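Sorting basket

A sorting basket is a small open container, usually of plastic, used for keeping small household and workshop goods apart by kind. It has no lid, and the walls are pierced with slots or a grid so that the contents can be seen from the side. Most sorting baskets are rectangular, because this shape stands well on a shelf or in a row on a table.

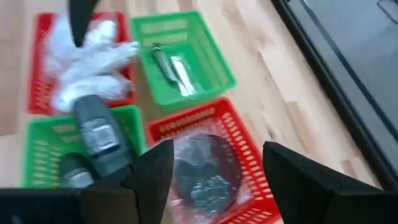
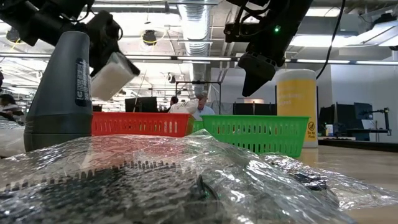
Colour

Baskets are commonly sold in strong plain colours. Red and green are the usual pair, and many households use the colour as a kind of label: red for things which are used up and must be bought again, green for things which are kept. There is no fixed rule. In the Condberg method, a system of home storage described in a booklet of 67 pages, the colours are placed alternately, so that two baskets of the same colour never stand side by side.

Usual contents

The baskets are suited to goods that fall over or get lost in a drawer. Typical contents are:

- bottles and spray bottles, stood upright or laid down
- folded or crumpled plastic bags
- small metal tools, often kept in a clear bag
- cleaning cloths and gloves

Tall canisters of wipes are often left beside the basket - they are stable on their own and take much space inside it. Large flat packages are also kept outside, as they cover the rim and hide what is below.

Sizes

Makers do not agree on sizes. The Jomdale pattern is 29 cm long and is meant for bathroom shelves. The Clodier pattern is shorter, 20 cm, and fits in most kitchen drawers. Baskets of different makers seldom stack well, even when they look alike.

Care

Slotted walls collect dust in the corners of the openings. The basket is washed by hand in warm water with a soft brush and dried upside down. Strong sunlight makes the plastic brittle after some years, and red baskets usually fade sooner than green ones.

Related articles
Drawer divider
Fan shelf
Spray bottle
Storage canister

Last changed March 15, 2020 | Contact | Copyright | Back to top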